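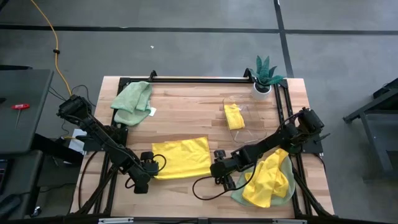 Neelam reckons the grasp planner isn't the problem and we should be looking at the segmentation first. Her point is that a yellow cloth bunched up on another cloth gives one blob with a poor outline, and the planner then picks an edge that isn't an edge.

February 11, 2025

Went back through the Trenudero logs with that in mind. 330 cloth picks replayed offline, 41 rejected by the planner. Most of the rejects have a mask that runs over a fold or takes in a strip of the green underneath.

Changed in the perception node:
- depth step added as a second cue for the boundary
- minimum mask area left alone
- clear container now a fixed keep-out box, depth through the plastic is useless

Replay with the new masks is still running. Kaan Yazıcı wants the left and right arm queues split before we touch the planner again. Fine by me, but the shared clock bug comes first.

To do: tag the build, send Neelam the 41 masks.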